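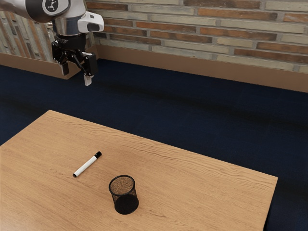

Do You Need a Label Maker to Have a Tidy Desk?

Every January the same advice comes back around, and every January I read it with my arms folded. Clear the desk. Buy the trays. Put a label on each tray so you know it's the tray. My sister-in-law sent me one of these articles before breakfast on 2 January 2024, with no message attached, so I assume it was a hint.

The article was very keen on a thing called the Bendstead system, which seems to be 4 stacking trays and a booklet. The booklet says people who use it save 25 minutes a day. Save them from what? I timed myself hunting for the stapler last week and it took less time than reading the page about staplers. I'd like to know who they asked, and whether those people had already paid for the trays.

I'm not against being neat. I kept a planner for most of last year, a Langat one with the thick paper, and stopped in August when I noticed I was writing down things I'd already done so I could cross them off. Archana Rastogi, who I shared an office with in Vesdale for years, kept everything in one pile. She could pull a two-year-old invoice out of it while still on the phone. The woman who ran our filing cabinets by color couldn't do that, and she'd been on a course.

So what do I think works? Having less stuff, mostly. A pen you like and something to stand it in. A place for bills, and a habit of opening them, which no tray has ever given anyone. If you write on boxes, one marker will do the job of the label maker and it doesn't need batteries or special tape.

The tape is where they get you, by the way. I added up what I'd spend on refills if I labeled the way the article wanted, and gave up partway through the spice rack.

My sister-in-law says I'm being difficult and that her Hukstead drawer dividers changed her mornings. Maybe they did. I've seen the drawer, and it's a nice drawer. I've also seen the chair next to it, where everything that used to be in the drawer now lives.

I'll be keeping the trays I have, both of them, unlabeled.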